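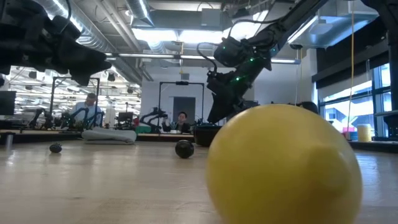 THINGS WE LIKE | May issue

Home | Newsletter | Play & Make | Back issues | Subscribe

Get out every ball you own

Put a big yellow ball on a pale wooden table, set a couple of small dark ones behind it, and I defy you to walk past without giving one of them a push. I can't do it! I've been on a ball kick all spring, and this month I want to talk you into one too.

It started with a clear-out. I went through the hall closet, the trunk of the car and the basket by the back door, and ended up with 30 balls of one kind or another. Tennis balls, juggling balls, a croquet ball with no croquet set to go with it, two rubber ones the dog had given up on. I was going to donate most of them. Then I tipped the lot out on the dining table to sort them, and that was the end of the afternoon.

The game we play most now is called Plonora (a word that came out of a very silly evening, please don't look for it in a dictionary). You need a table, one big ball, a few small ones and a round pot or bowl. Lay the bowl on its side with the opening facing you and stand the big ball somewhere in front of it. Then take turns rolling the small balls past the big one and into the bowl. One point for getting in, three if you touch the big ball on the way. First to 19 wins, and you have to land on it exactly, so the last few turns go on forever and everybody shouts.

A few things I've picked up along the way:

Mix your sizes. A set of matching balls gets dull fast, but one really large one changes everything. It blocks your view, it drifts when it gets bumped, and small balls come off it at angles you'd never guess.

Soft beats hard for the big one. A slightly squashy ball stays put better on smooth wood, and it makes a lovely low thud.

Use a dark bowl if you've got one. Dark balls disappear into it and you have to lean in to see who scored, and half the arguments at our house start right there.

Put a rolled-up towel along the far edge. I skipped this the first week and spent most of it on my hands and knees under the radiator.

Bare wood is quickest. Felt or a tablecloth slows things down nicely for smaller kids, and we swap halfway through when the scores get lopsided.

My best score in a single round is 54, under house rules I'd rather not defend, where we let the game run on past the finish until the pizza came. If you beat it, write in! Same goes if you have a better name, a better bowl or a rule for what happens when the big ball rolls off and takes three small ones with it. We've been calling that one a draw, and I'm open to offers.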